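April 20, 2019
Bench notes, sock folding and pairing

Still on the Doolan fold. I'm not convinced by it. The Cistton handout claims it keeps the cuff from stretching, and I have yet to see a number behind that. The Adstead sheet says 200 folds is enough to judge a method. Maybe, if the socks all come out of one bag. Ours don't.

Black ones are the worst for this. They pick up lint, the fold line is hard to find, and after a while every dark thing on the table looks like every other dark thing.
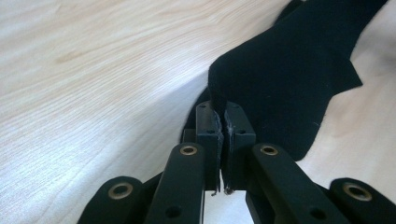 Does lint matter for pairing?
Only when one sock has been through more washes than its mate, and then you're matching by fuzz when you should be matching by cuff length.

Running total in the log is 1,385 folds. The old log from November says 1,592, but that one mixed in towels and I don't trust it. Don't add the two together — somebody will want to.

Tried laying each sock out at full length before folding. Slower. The Bodo people swear by it, and I'll grant that you can tell where the heel is before you commit.

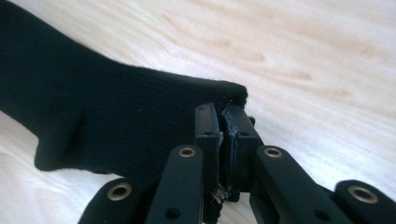
MATERIALS / RIBBED KNITS

Ribbing helps a little. The lines give you something to square up against, at least under even light. Heel still bulges whichever way it's turned, so the "flat packet" in the handout is wishful. Pressing by hand gets it close, then it creeps back up.

To do: redo the cuff measurement with a ruler that starts at zero. Decide if 3,000 folds is a real target or just a round number someone liked.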